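**Skundbridge, June 23, 2022** - The robotics club at Skundbridge Technical College has opened entries for the Bandara Picking Trial, a student competition in which a robot arm clears mixed items from a metal bin. Teams will be scored on completed picks and on time, with drops deducted.

The club works with a KUKA arm and a metal gripper. Rigid blocks and crumpled clear packaging are both on the item list. "Film reflects the light, so the depth readings are poor - most of our code deals with that," said Farzana Sultana, club secretary. 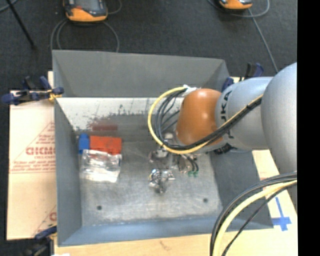
## Format and entry

Each team has 12 minutes per run and 2 runs in total. The practice log, which lists 147 attempts with 139 completed picks, will be issued to all entrants. Rirel is supplying the prize and Broleck is printing the rule book. The final takes place in December at the college.

Entry forms are available from the club office.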